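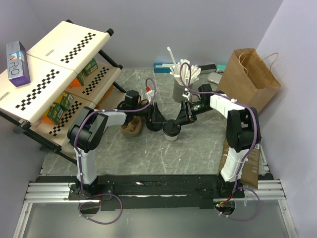 White cup, black lid, and way too many straws.

Search this blog Go

Coffee To Go, at a Table

June 25, 2023

I have opinions about takeout coffee stuff and it's Sunday, so you're getting them. Ever since Nafula and I started doing drinks for the Jelari craft market back in April, I think about cups more than any adult should!

First, straws. We keep the paper-wrapped ones standing in a gray cup, packed in tight so they fan out like a bad haircut. I love it. You grab one and go, no digging through a box. The brown sleeve gets its own spot next to the cup, and the paper bag with the twisted handles waits in the back corner (I save those bags, I have a drawer full, don't ask).

Then there's lids. I like a black lid on a white cup – it just looks sharper than white on white. Keep a spare out, too. Lids crack, lids roll under things, and Casimiro once pushed his thumb straight through one in front of a customer.

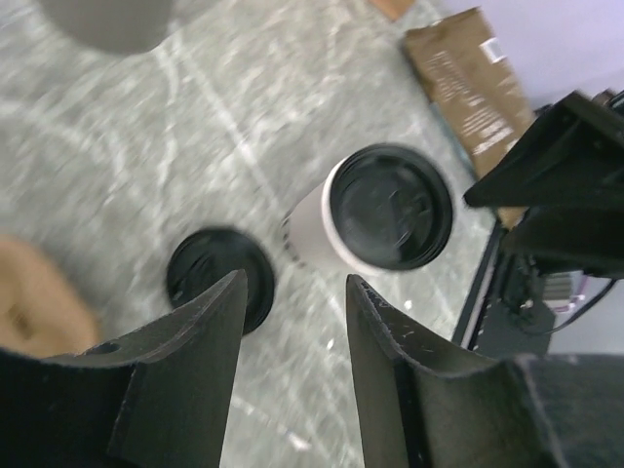 What I'd buy again

The sleeves, yes. I ordered 900 and we're getting through them faster than I figured. Wrapped straws, also yes, even though the wrappers end up in every pocket I own. Next up is finding a bag that can hold 2 large cups without tipping. Jeptoo swears by a cardboard insert, so I'll try that at the next market.

Recent posts
The Dornum thermos, one year in
Iced tea for a crowd
Cleaning out the bag drawer

Contact | © 2023 Nyanda Kitchen Notes | Back to top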